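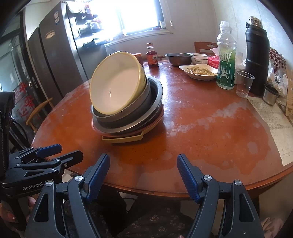
The bowls on the round table, with the yellow-rimmed one on top.

I moved to Flinwood in December, and the first thing I learned was that my oven does not say the truth. I put it on 180 and the bread was black underneath and wet in the middle. So this year I have been learning to bake bread from the beginning again, and I want to write down what I know now, before I forget how hard it was.

In the place where I grew up we bought bread every morning. My mother cooked everything else herself, but bread was the work of the baker, and I never saw a piece of dough until I was an adult. When I came to Australia I bought the sliced loaf in the plastic bag like everyone does. It is fine for toast. But after a few years I missed a real crust, the kind that makes crumbs all over your shirt.

My recipe is very simple. I use 500 grams of strong white flour, 9 grams of salt, a little dry yeast and water. I do not write the amount of water, and I know this will annoy some readers. My flour comes from Brandis, the small shop beside the railway crossing, and each bag drinks differently. In summer the dough needs less water than I expect, and in winter it wants more. I add it slowly and stop when the dough still sticks to my fingers but lets go of the bowl.

For a long time I kneaded too much. I thought that if I suffered, the bread would be better. Now I mix, cover the bowl with a plate, and go away for half an hour. Then I wet my hand, take one side of the dough, pull it up and fold it over, and turn the bowl a little. I do this until I have gone all the way around. After 3 rounds of folding, with rests between them, the dough becomes smooth like an ear lobe. I read this comparison in an old cookbook and I laughed, but it is correct.

The slow part is the night. I leave the dough in the fridge and bake it in the morning, when the kitchen is cool and the street is quiet. The taste is much deeper than bread made in one afternoon. If you forget it until lunch it will forgive you. If you forget it for two days it smells like beer, and then I make flat bread in the pan with onion and cumin seeds, and my family likes this better than the loaf, which hurts me a little.

About the oven. I bought a cheap thermometer at Subramaniam, the spice and kitchen shop on the main road, and hung it from the rack. When the dial says 180, the inside is far above 200, and the back corner on the left is even hotter. Now I bake in a heavy pot with a lid, so the wild corner cannot reach the bread so easily. I take the lid off for the last part, and I turn the pot once.

My best loaf until now weighed 700 grams after cooling. I know because I was so proud that I put it on the scale. I carried half of it to the neighbours across the fence in Jeduser Street, still in the tea towel, and the plate came back with lemons on it. We had lemon pickle for weeks.

I still have problems. The bottom is sometimes too hard to cut, and I have broken the tip of one knife. My rye bread is heavy and I cannot recommend it to any person with weak teeth. I also want to try the sesame rings from my childhood, but they need a syrup for dipping, and I have not found the right one here. If somebody who reads this knows where to buy grape molasses without driving into the city, please leave me a comment.

Next week I will try the rye again with less water.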